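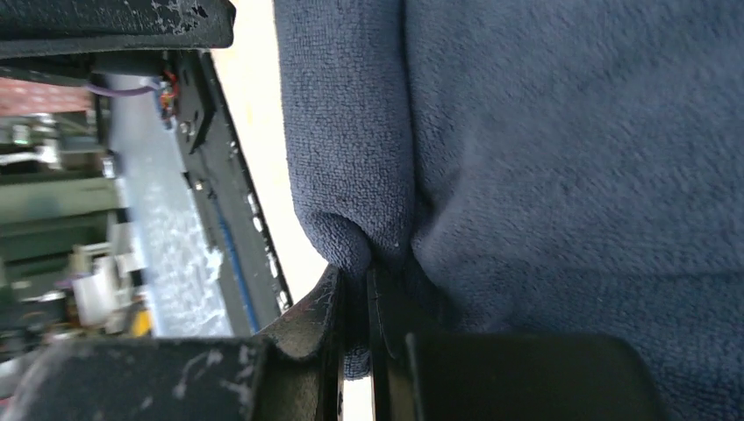 Fig. 1. Terry cloth, navy, gathered at the fold.

Housekeeping Practice I, Handout 3: Towels
Instructor: Marisa D'Amico

Reading for this unit: the Barness linen booklet, the chapter on pile fabrics. It is short. People still manage to skip it.

What terry is
Terry is a woven cloth with extra yarn standing up in loops. The loops give the yarn more surface to drink with, and they also make the towel thick, springy and unwilling to hold a crease. A bedsheet will do as it is told. A towel has opinions.

Look at Fig. 1 again. Where the cloth doubles over you get a rounded bulge. Press it with an iron and you'll have a flat, sad towel with the same bulge by dinner. We plan for the roll and put it where guests will see it.

Dark colors
Navy shows lint. Wash dark towels apart from white ones, at least until you trust them. Skip the fabric softener, which coats the loops and leaves you with a towel that pushes water around the body. Shake each piece hard before drying. Yes, it's loud.

The fold in thirds
1. Lay the towel flat, long side toward you. Smooth from the middle out.
2. Bring one long edge in by a third, then the other over it. Raw-looking edges go inside.
3. Fold end to end, then once more.
4. Turn it so the rounded fold faces the front of the shelf.

If a pleat creeps in at step 2, open the towel and start over. Tugging at it from outside only moves it somewhere you'll find later.

Common faults
Pinching a corner and hoping. Gather the cloth in a bunch and the crease runs down through every layer under it.
Folding damp. Gerardo Bianchini will teach the mildew unit in April, with samples.
Stacking by color alone. Sizes first, please.

For next time
Fold 30 bath towels from the Stamgate cart and leave them on the shelf with your name on top. Yulan Duan grades the stacks from the front, then pulls one out of the middle. Bring your own lint brush.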